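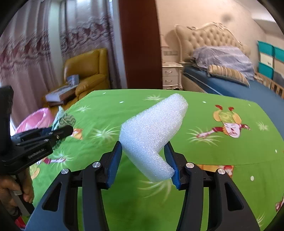 The timestamps were lying to me

I have spent most of March on a bug that was 22 milliseconds wide.

Some background for the two of you who don't share an office with me. I write the software that sits between the hand-held grippers and the training set. A person picks up a gripper in each hand, does something with foam or cloth, and my code is supposed to work out where both grippers were and how far open the fingers were, for every video frame. Then a policy learns from it. That's the theory, and it looked very nice on the slide.

The pipeline is called Drodau. I didn't name it. It has a replay tool called Skellia, which I did name, so I have less room to complain than I'd like.

Foam is where it all came apart. With a rigid block, if the finger width is a little late, you barely notice. The block stays a block. Foam bends as you squeeze it, so the picture shows an L while the width signal still insists you haven't closed on anything. I had 2,092 episodes in the set and 471 of them had this wrong, and the policy had dutifully learned to hesitate just before every grasp. It looked thoughtful. I showed it to Tamsin Esposito and she asked whether it was meant to be shy.

My first theory was the pose tracker. I blamed it for four days. A bedsheet covered in starbursts and cartoon characters is a feast for a feature tracker, and I was sure it was locking onto something silly. I wrote a mask. I wrote a better mask. The tracker had been fine all along and was, if anything, enjoying itself.

The real problem was one line in the logger. The left gripper's width was stamped when the reading arrived, and the right one's was stamped when the buffer got written to disk. Both fields were called "time". I would like to speak sternly to whoever did that, but I checked the history and it was me.

The fix took seven lines. Rebuilding the episodes took all night, mostly because I had also decided to rename the fields, and half of Skellia was reading the old ones — a fact I learned at 2 a.m., one crash at a time.

I've added a check that lines up finger motion in the video against the width signal and refuses the episode if they disagree. It currently refuses some perfectly good ones too. Anything with slow squeezing upsets it, and I haven't picked a threshold I believe in.

Next up is cloth, where I don't even have a bend to look for. Tamsin wants it by the end of the month. I've started by renaming some variables.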